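# A Mezzanine of Its Own

*The refurbished ground floor and mezzanine at Avstead, now in daily use by member groups* 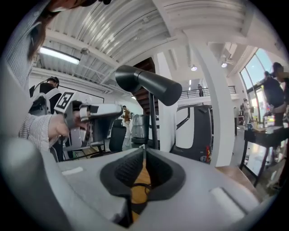
Daylight from the arched windows, with the staircase rising to the mezzanine.

When the Avstead Trust took on the lease of its present premises, the building offered a generous ceiling height, a row of tall arched windows and very little else. The floor had been covered over by successive tenants. The upper level was reached by a ladder. Storage occupied the best-lit part of the room, and the desks were arranged wherever the power points happened to be.

The programme of works completed in September set out to correct that arrangement within a modest budget and without disguising the character of the building. The Trust's brief to the designers, Beddoe, ran to a single page. It asked for a shared working floor that could be rearranged by its users in the course of a morning, and for an upper level that would be reached in comfort and seen from below.

The total floor area is 2421 square feet, of which 566 are on the mezzanine. Mererid Mostyn, who led the project for Beddoe, regards the relationship between the two as the central decision of the scheme.

"The client could have had a larger upper floor," she says. "We advised against it. Every additional foot up there would have been taken from the height of the room, and the height is the reason people wish to work in it."

## The staircase

The staircase is the most substantial new element. It is of dark wood, and its colour was settled only after lengthy discussion. An early proposal would have painted it white to match the ceiling. Beddoe argued that a stair in a shared building should be easy to find, and the darker finish was adopted. Black metal railing runs along the edge of the mezzanine, open enough that a person standing at the top remains in contact with colleagues on the floor beneath.

The warm tone of the wooden floor was retained. Repairs were carried out in sections over the winter so that half of the room could stay open to members throughout.

## Light, above and to the side

The white corrugated metal overhead was left exposed. A suspended ceiling had been priced and was rejected – it would have concealed the services at the cost of the upper part of the room. Lighting is accordingly mixed. A long fluorescent fitting serves the general floor, and round pendants give a softer light.

The windows needed the most patience. Their arched heads meant that no standard blind would fit, and the Trust resolved in the first instance to do without. Members were consulted after the first summer and asked that the glass be left clear. A black table now stands in front of the windows, and has become the customary place to put down a bottle and continue a conversation.

## Furniture on the move

Very little of the furniture is fixed. Black office chairs may be taken wherever they are required, and small tables are shared between groups. Members are asked to return seating to the edges of the room by six in the evening, a rule that is observed with varying success.

The Trust declined to purchase a complete suite. Part of the furniture came from the previous premises, and the remainder was bought as the need became apparent. Zavanis, which advised on the fit-out, recommended that one quarter of the furniture budget be held back for the first year of occupation. Mostyn considers this sound practice.

"A room of this kind is understood by using it," she says. "We had drawn a long meeting table near the column. Within a fortnight it was plain that people wanted to stand there and walk around one another, so the table went to the upper level."

## The year ahead

The building now accommodates 75 members, and the Trust recorded 2248 individual visits in the first quarter after completion. Acoustic treatment remains outstanding. Sound carries readily between the two levels, and a trial of wall-hung absorbent panels by Jamska is to begin once the programme of evening lectures has ended. Proposals for a second, smaller meeting area beneath the mezzanine will be put to members at the same time.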